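Binbridge Guest House: Kitchen Safety Walk-Through, Sink and Dishwasher Corner
Completed 19 April 2023. Previous walk-through: January. 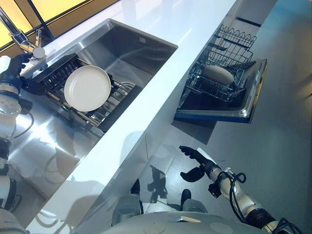
How to read this sheet

Each item is marked OK, Watch, or Fix. I have written a comment after nearly all of them, more than the form has room for, but I know that whoever picks this up next will be glad of the detail (I certainly wished for it when I started!). If you only have a minute, read the Fix items and come back for the rest with a cup of coffee.

Sink and counter

1. Sink basin free of cracks, dents and sharp edges. OK
The stainless basin is in lovely shape for a kitchen that feeds as many people as ours does. I ran a cloth all the way along the rim where it meets the white countertop and nothing snagged.

2. Drain opening clear, strainer present. Watch
The drain runs well, but the strainer had wandered off into the utensil drawer again. Please put it back after rinsing it, and remember that the black dish rack sits partly over the drain, so you do have to lift the rack out to check. A teaspoon can hide down there for days.

3. Dish rack stable, slats and rails undamaged. Watch
No broken slats and no rust that I could find on the rails. It does rock if it is set down crooked in the basin, and a plate standing upright in a crooked rack is a plate on its way to the floor. Take the plates out first, then move the rack. I know it is tempting to lift the whole thing with one plate still in it, and I have done it myself more than once.

4. Faucet tight at the base, lever moves freely. OK
No wobble and no drip after I shut it off and stood watching it for a good while. The lever was stiff in January and is much nicer now.

5. Hot water at a safe temperature. Fix
I got 122 degrees at the tap, and the house limit on our sheet is lower than that. I have asked Foley to turn the heater down on their next visit. Until they do, please start with the cold and bring the hot in slowly, and keep the little ones on the step stool well away from the lever.

6. Counter surface sound, sealant intact. OK
The glossy white top shows every drop, and I have come to think of that as a good quality in a counter. The bead behind the faucet, on the window side, was redone last year and is holding up. Wipe that strip when you do the rest, as it gets forgotten.

7. Cabinet under the sink: no leaks, chemicals stored properly. Fix
Dry inside, and the pipes are fine. The drain cleaner, though, was on the bottom shelf beside the sponges, and it belongs in the locked closet with the floor products. I moved it. The steel front was only smudged, and a soft cloth took care of that, so please don't use the scouring pads on it.

Dishwasher

8. Door opens flat and holds its position. OK
The hinges are even and the door doesn't drop. Please do close it when you walk away, even for a moment. A lowered door is right at shin height, and it is the thing people in this kitchen bump into most.

9. Upper rack slides smoothly and stays on its rails. Watch
It comes out nicely about halfway and then catches on the right. Nothing dangerous, but a hard tug sends everything forward. The big oval dish can ride up there if you lay it at an angle, provided it clears the spray arm, so give the arm a spin by hand before you start the cycle.

10. Tines and coating intact. OK
Two of the plastic caps that came off over the winter have been replaced.

11. Knives loaded points down. Fix
Found two points up. This has been on the sheet before and I would dearly love to take it off.

Floor and general

12. Floor dry, mat flat. OK
The mat from Grekamum has a much better grip than the old one.

13. Clear space in front of the sink, at least 60 inches. OK
Measured with the dishwasher shut. It is a good deal tighter with the door down, so pass behind, and say so out loud as you go.

Totals: 3 items marked Fix, 4 weeks allowed to put them right. Copy in the blue binder by the pantry.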